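Search the notebook Go

Vuseck Workshop Notebook
Dye bench, 2024-02-22

Black again. I know, I know, I said I'd leave black alone until spring and get on with the greens, but the Urrego cotton arrived and it's such nice cloth (heavy, tight twill, hardly any slubs) that I couldn't stand having it sit on the shelf. So the greens are waiting and I've got gray fingernails.

What I want is a black that still looks black in daylight by the window. Everything I pulled in the last go looked terrific under the shop lights and then went plum the second I carried it to the door. My money's on the scour. I'd been lazy about it, one hot rinse with a squirt of dish soap and into the pot, and you can't do that with cloth that still has mill finish on it.

Scour first, then. Weighed out 1,020 grams dry and ran it in the big pot with soda ash and a little detergent, kept just under a boil, lid on, stirring whenever I walked past. The water came out the color of weak tea! From white cloth! I dumped it, did the whole thing over, and the second bath came out a lot paler. I'd have quit there but there was still a bit of a slick on top, so it got a third. If you're reading this and thinking of skipping yours, please go smell the first bath before you decide.

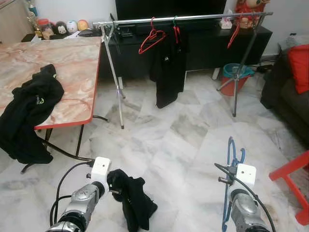 While that was going I cut the swatches, 32 of them, and wrote on the corners with the laundry pen. Pinking shears this time. Last batch I used the rotary cutter and spent the evening picking threads out of the drain screen, and half the labels had frayed right off, so I had a lovely stack of grays and no idea which was which. The pen held up through the scour with only a bit of blurring. It might be smarter to stitch the codes on in polyester thread, which won't take the dye, but that's a lot of tiny stitching for one person.

Dye is the Ovov jet, the fiber-reactive one, from the tub I opened earlier in February. Pasted it with a spoonful of lukewarm water before thinning it out. Ovov black hates being rushed. Dump it straight into the bath and you get little undissolved specks that sit on the cloth like pepper, and then they bleed and you've got a red freckle or a blue freckle, which is how you find out what black is made of. I strained it through a piece of old nylon stocking too. Mask on for the powder, window shut so it doesn't blow, damp newspaper on the bench.

Salt went in a third at a time, 300 grams altogether. Cloth in wet, always. Then a long stir, and I mean long, I got through most of a radio play. I think uneven black is mostly a stirring problem and we all blame the powder for it (me included, see the grumpy entry from the last batch). 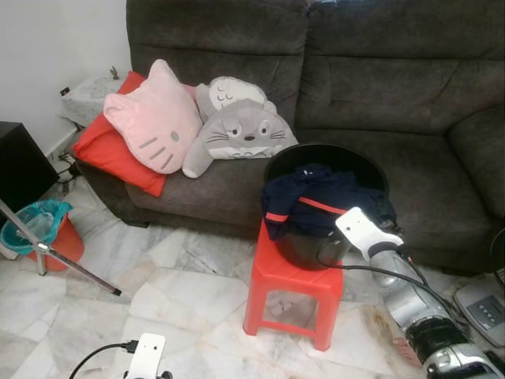

Soda ash goes in after the salt has had its time. I dissolve it separately in hot water, let it cool off, push the cloth to one side of the pot and pour it down the other wall. The bath gets thicker looking and slightly sinister right about then. No more stirring every minute after that, just a turn now and again, and I left it overnight with the towel wrapped around the pot.

Rinsing is the boring part and there's no getting out of it. Cold first until the worst is gone, then warm, then as hot as the tap will give me. I let the swatches soak in hot water between rinses and that pulled out far more loose dye than running the tap on them ever did. Our water heater is small, so I have to do this in shifts and stay friendly with whoever wants to wash up.

Results, such as they are. The triple-scoured set is clearly the darkest. By the window it's a cool black, maybe a hair toward green. The single-scour set is browner and a bit dull, and the no-scour ones are patchy and I'm sort of embarrassed to have them on the board. Rub test with a damp white rag: a faint smudge off the good set, a big smudge off the others. I put all that up on the shared page and got an answer before lunch.

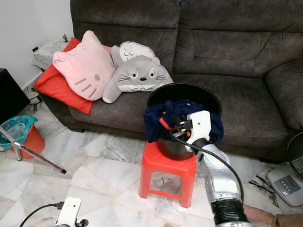 Green cast usually means you're short on dye and the blue and yellow parts are grabbing first, came the reply from the Buklow bench, so try it again with more powder before you go touching the scour. They also wanted to know if I was weighing the cloth dry or straight off the line, as they'd been caught by that themselves on a damp day. Dry, for the record, but I take the point, my "dry" was a chilly shop in February and I could've left it by the heater first.

So I'll bump up the powder and leave everything else exactly where it is, and then I'll know. I'm tempted to change the salt at the same time and I'm writing down here that I mustn't. 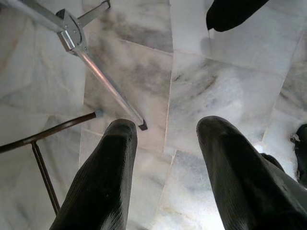

Other stuff before I forget. Soda ash is getting low and the lid on the bucket has cracked, so it's caking around the rim. The long spoon is for dye only! It was in the kitchen drawer again. The pH strips live in the tin with the buttons now. And I'd like five more of the plastic clips if anyone's ordering, the metal ones leave rust marks when the cloth hangs overnight.

Next up: same cloth, same triple scour, heavier on the Ovov, then a set on the sunny windowsill half covered with card to see how it fades. The greens after that. Probably.

Shares 32 Comments 5

Contact the dye bench | © Vuseck Workshop | Back to top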